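Buscar en el sitio
Escriba su búsqueda
Buscar

Cine documental y memoria migrante
Apuntes de la unidad 4: La entrevista biográfica

1. Objeto de la unidad

La presente unidad aborda la entrevista biográfica como materia prima del documental de tema migratorio. Se parte del trabajo ya realizado en la unidad 3 sobre archivo familiar, cuyo conocimiento se da por supuesto. El alumnado deberá disponer, antes de la primera sesión, de un proyecto de entrevista aprobado por el profesor responsable, Tudur Meredith.

2. Relato de vida y relato de llegada

Conviene distinguir dos formas que a menudo se confunden en los trabajos escritos. El relato de vida abarca la trayectoria completa de la persona entrevistada, incluidos los años anteriores a la partida. El relato de llegada se concentra en el viaje, los primeros meses y el aprendizaje de la lengua. Muchos documentales de factura televisiva adoptan la segunda forma y reducen el país de origen a un prólogo de pocos minutos.

La película de referencia de esta unidad, Flirgate, permite estudiar ambas. Su primera parte sigue a tres hermanas que dejaron su pueblo para trabajar en un taller de confección; la segunda regresa con la menor de ellas a la casa natal. El montaje retrasa hasta el minuto setenta la única fotografía en la que aparecen juntas. Se recomienda prestar atención a la voz de la hermana mayor, que pasa de una lengua a otra cuando habla de dinero.

3. Preparación de la entrevista

El cuestionario cerrado no se admite como instrumento principal. Se trabajará con una guía temática de una página, que el entrevistador conocerá de memoria y no tendrá a la vista durante la grabación. Las preguntas de apertura serán amplias: la casa de la infancia, el barrio, un oficio de la familia. Las preguntas sobre la situación administrativa de la persona quedan excluidas, salvo que ella misma introduzca el tema.

La duración prevista es de 100 minutos. El silencio no debe interrumpirse - la experiencia de cursos anteriores muestra que los pasajes de mayor valor suelen venir después de una pausa larga.

4. Transcripción y consentimiento

La transcripción será literal y conservará repeticiones, vacilaciones y cambios de lengua. El consentimiento se firma dos veces: antes de grabar y tras la lectura de la transcripción. La persona entrevistada puede retirar cualquier pasaje sin alegar motivo. El fondo Ellis, depositado en la biblioteca de la facultad, reúne 222 entrevistas transcritas con este criterio y puede consultarse en sala.

5. El trabajo como tema

Buena parte de las entrevistas del fondo giran en torno al empleo. Se observará el vocabulario con que cada persona nombra su puesto, la maquinaria y a los superiores, así como el momento en que ese vocabulario deja de traducirse. 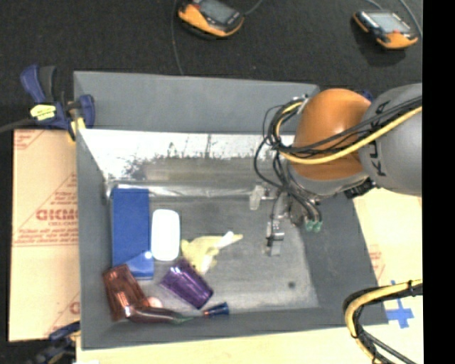 Brazo robótico KUKA sobre un contenedor gris.

Para el comentario de texto se utilizará la entrevista número 358 de la colección Grilturetti, disponible en fotocopia.

6. Entrega

Cada estudiante presentará una transcripción completa y un comentario de cuatro páginas. Los trabajos se entregarán en secretaría antes de las 14:00 del último día lectivo de julio. La transcripción supone el cuarenta por ciento de la calificación - el resto corresponde al comentario.

Materiales relacionados
Unidad 3: El archivo familiar
Unidad 5: Montaje y punto de vista
Guía de transcripción literal
Ciclo de proyecciones en la sala Ondix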